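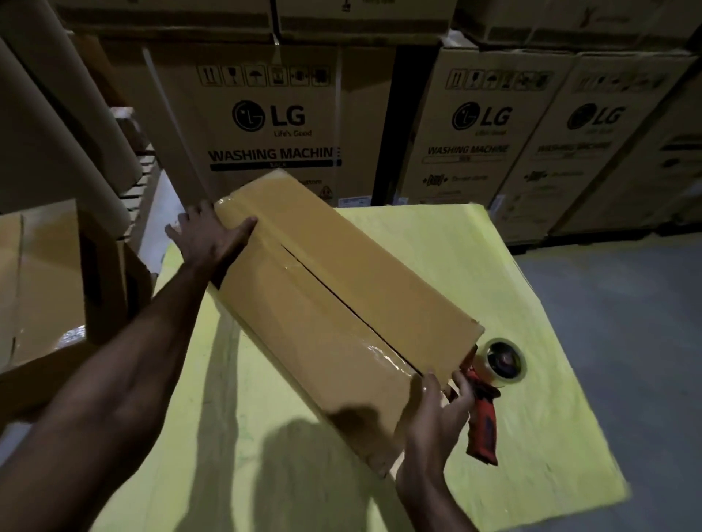

Packing tape keeps wrinkling and lifting on my boxes, what am I doing wrong?
Posted by Fahad Kazmi in Home Business & Crafts

I've started posting out candles (my shop is called Huvach, still tiny, but we've just passed 200 orders and I'm thrilled!) and everything goes in plain brown boxes. The tape won't behave. It goes down with bubbles and creases across the middle, and by the next morning an end has often come up. I've got a pistol-grip dispenser and clear tape, nothing fancy. I pull it along the middle seam, then end up adding another strip or two over the top because the first looks so sad. Is it me, the tape or the boxes?

Archana Kanaujia
Oh, I love a taping question! I've packed nearly 3,000 parcels for Bugti, our little pottery, and mine looked like crinkled sweet wrappers for ages.

Start on the end of the box, well below the top edge. Stick down a good hand's length there, press it flat, then come up over the edge and along the seam in one go. Keep your free hand spread out across the far end so the flaps stay shut and level. If one flap rides up, the tape bridges the gap and you get a crease. Hold the dispenser low and keep the tape tight, and finish down the other end by the same amount. Then rub the whole strip with your palm, hard! That rub made more difference for me than any change of tape.

Also have a look at the little brake knob in the middle of the roll, if yours has one. Too loose and the tape runs off faster than you're pulling it. I do mine up until it just starts to fight me.

For heavy boxes I put a short strip across each end as well, so it makes a capital H from above. Candles are heavier than they look, so do try it.

Cidier
Get better tape. The cheap stuff is rubbish in a cold garage.

Jusham
Agree with Archana about the rubbing. Wipe the box first too, cardboard dust is a menace, and reused boxes are the worst for it. I keep an old tea towel on the packing table. What width is your tape? Mine's 50 mm and I wouldn't go narrower for candles.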